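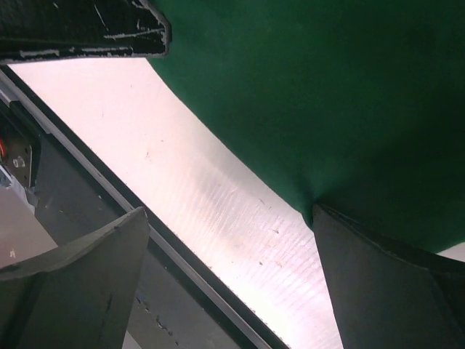
Grippers & End Effectors > Cloth handling > Parallel jaw

Two-arm cell: stock fingers or padded fingers for picking up flat cloth?

Posted by kudi_bench, Nov 7, 2023

I am comparing two sets of fingers on a pair of small arms for unfolding and folding cloth. Both arms are bolted to the front of a white table and face each other, each with a parallel gripper and a wrist camera. Set A is the stock hard finger that came with the Vasach gripper. Set B is the same finger with a thin silicone pad from Paven glued on. The controller is a Kuditier, same firmware for both sets.

The test is simple. Lay the cloth down, send each gripper to a corner, close, lift, hold, release. Over 211 lifts with set A the cloth stayed in both grippers 132 times. The other lifts were lost at one corner or both. I stopped set B early, after 77 lifts, as the pads had started to peel at the tips.

The failures with set A are mostly of one kind. The finger slides over the top layer and closes on nothing, or on a fold so small that it pulls out during the lift. If the cloth is already bunched near the corner the grip is normally good. On a flat corner it is poor.

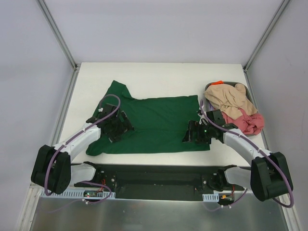 Cloth is a plain dark green piece, matte, no pattern. Other fabrics wait in the basket on the right and I have not run them yet. Approach is vertical, closing speed is the controller default, and I have not touched the force limit. The wrist cameras are on auto exposure.

What I want to know is whether to carry on with pads (a better glue, presumably) or leave the fingers alone and change the approach. I would also like to hear from anyone who has used the wrist view to find the cloth edge on a white table, as mine picks up glare and the edge estimate jumps between one cycle and the next.

mercado_arms

Change the approach first. A hard finger coming straight down on flat cloth has nothing to close on. What works for me is to touch down with the fingers part open, press lightly, and close slowly while keeping that pressure. The fabric then rucks up between the fingers and you get a proper fold to hold. With the default closing speed the tips tend to skate over the top.

You will need to lower the force limit before you try this – the pressing step loads the wrist, and a vertical error of 2 mm is enough to trip the arm or mark the table. Measure table height at both corners. Do not assume one value for both arms, even if they share a mounting plate.
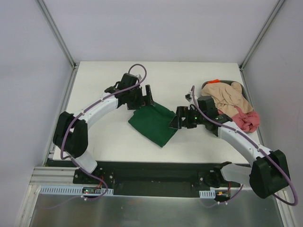 Once both sides are holding, move the grippers apart a little before you lift. A weak grip will let go at that stage, while the cloth is still on the table and easy to pick again. Log it as a separate failure, otherwise you are mixing pick errors with lift errors and the comparison between finger sets means very little. Your 77 and 211 are also not comparable as they stand. I would interleave the sets in blocks of equal size, with the same starting layouts.

On the camera: fix the exposure. Set it for the table, accept that the dark cloth comes out nearly black, and threshold on brightness. Colour is not much use to you near the shadows.

twofingers

pads every time. cut them shorter than the tip so the front edge doesn't catch and lift. never had one peel since

offset_tcp

Agree with mercado_arms on fixed exposure. I would add that the wrist view is a poor place to measure the edge from once the fingers are low, as the fingertip hides the part you care about. I take the corner position from the fixed camera, use the wrist camera for one correction higher up, then go down blind.

For the pads, clean the finger with alcohol and roughen it lightly before gluing. Check the closed position again afterwards. The pad thickness shifts the zero, and the Kuditier will report an object held when there is only pad against pad. That may be flattering your set B results, so look at the logged widths before you compare anything.

Related
Calibrating two arms to one table frame
Fixed or auto exposure for wrist cameras
Vasach gripper: reported width drifts after warm-up
Cable loops at the wrist – how much slack?
Which adhesive for silicone on hard fingers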